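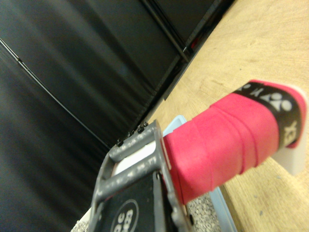
The Racket Closet, One Weekend at a Time

5 min read

We moved into the house in Narnholm with three kids, two cars and what my husband Ruairí called "a few rackets." If you've ever lived with a badminton family you'll know how that goes. The rackets went into the closet under the stairs, then the bags went in after the rackets, and by last May you had to lean on the door to get it to latch. So this winter we finally took everything out, looked at it on the kitchen table, fixed what we could and put it back in a way that lets a person find things. The notes are longer than they should be. I've never been good at short captions.

Posted 13 March 2023 by Ailbhe Lenihan

The red grip
A Yonex, with the name on the black band up near the end of the handle and a white cap on the butt. I call the tape red and our youngest calls it pink, and I have to admit that in kitchen light she has a case. It's a soft overgrip, wound in overlapping bands, and I love the way those slanted seams travel around the handle. You can feel them under your thumb when you change from forehand to backhand. I've tried the very smooth kind and I always go back.

The light blue tray
One of the handiest things to come out of the whole project. Small parts go in the tray and stay in the tray, that's the rule, and it has a raised rim, so the things that like to roll have somewhere to stop. I had been using a dinner plate for years. Please don't use a dinner plate, you will want it back at six o'clock.

Peeling off the old tape
This is the part the kids fight over. You find the finishing tape at the top, pick at it with a fingernail, and then it all comes away in one long curl if you're lucky and in forty sticky little scraps if you aren't. Leave the base grip underneath alone unless it's torn. Ours mostly just needed a wipe with a barely damp cloth and an evening to air out.

Wrapping the new one
Start at the butt end with the tapered end of the tape, go once around to anchor it, and then work your way up with a steady pull. I overlap by a little less than a quarter of the width. Ruairí overlaps by nearly half, because he likes a fat handle, and he uses up a whole roll doing it – we've agreed to wrap our own. If it wrinkles, back up two turns and go again. It's very forgiving stuff as long as you haven't touched the sticky side too much.

Ruairí's old Irkus
He bought this at a yard sale before we were married and played with it for years, long past the point where the strings had any opinion about the shuttle. I got a quote of $60 to restring it and redo the grommets, and I said that was silly, and then I drove it over there myself the next morning. It came back with a nice bright ping to it. He has used it every week since and tells everyone what a good racket it is.

The Tridetti bag
Too big for one person and too small for two. It has a shoe pocket on the end that I had completely forgotten about, and inside it were a pair of Ruairí's socks, a library card and a granola bar I'm not going to describe. I washed the bag in the bathtub with dish soap and hung it over the porch rail for a day. The zipper on the long side still sticks about halfway along. Candle wax helps, though you have to do it again every few weeks.

Shuttles, good and otherwise
Feathers in one box, plastic in the other. We keep the broken feather ones for the kids to hit against the garage door, where it doesn't matter which way they fly. If you have feather shuttles that feel dry and brittle, stand the tube over a bit of steam from the kettle the night before you play. My mother taught me that one and I'd forgotten it until I had the tube in my hand.

Pegs inside the door
The big improvement. We put up a plain board with pegs on the inside of the closet door and hung the rackets head down, which keeps the handles right at grabbing height. Ruairí measured the first pair of pegs for his own rackets and had to move them when he tried one of the junior ones, so if you're making a board for a mixed household, get them all out and try them before you drill.

The give-away pile
Two junior rackets, a net with a patch in it, and a set of posts that never did stand straight. They went to the after-school club on Bawa Street, where Ruairí's cousin runs the Thursday games. She put them out the same week.

Still to do
The top shelf. I've opened the door and looked at it, and that's as far as I've gotten. There's a bin up there marked "tennis?" in my own handwriting, and a box from the old house that still has the moving tape on it. More pictures when we get to those, probably after the spring tournament. If anyone in the area is missing a left-handed glove or one gray knee brace, come by and have a look, because they don't belong to any of us.

Contact | © 2023 Ailbhe Lenihan | Back to top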